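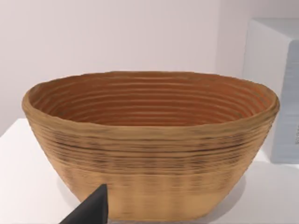
Oval bowl with a ridged, tan side wall (computer rendering).

Trees of Dry Hillsides
Notes for Session 4: The Carob (Ceratonia siliqua)

Welcome back! Last time we finished the oaks, so now we get to one of my favorite trees in the whole course. The carob is in the Fabaceae, the pea or legume family, and once you've held a ripe pod you won't forget it.

Habit and leaves
Evergreen, broad and round-headed, often with several trunks. The leaves are compound, with leathery, rounded leaflets in pairs. Feel one if you can - it's surprisingly stiff. New leaves come in with a lovely reddish tint.

Flowers
Small, without petals, and borne right on the old wood (the word for this is cauliflory, please learn it!). Most carobs are either male or female, though trees with both kinds of flower do turn up. They bloom in fall, and the male flowers have a strong smell that you'll either forgive or not.

Pods and seeds
Pods take most of a year to ripen, going from green to dark brown. The pulp is sweet and can be eaten straight off the tree. The seeds are very hard, so nick the coat or soak them in hot water before sowing. In our Kusteseck trial we sowed 1,000 nicked seeds in February and 653 came up, which made me very happy.

Where it grows
Around the Mediterranean, on rocky, limy slopes at low elevation. Deep roots carry it through dry summers. Young trees are easily hurt by frost, so the 17 seedlings at the Zetik plot spend winter under cover.

For next time
Bring a hand lens and your leaf sheets. Read the pages on cauliflory and sketch one compound leaf, with the leaflets labeled. We start on the Judas tree, another legume that flowers on bare wood - and what a pink!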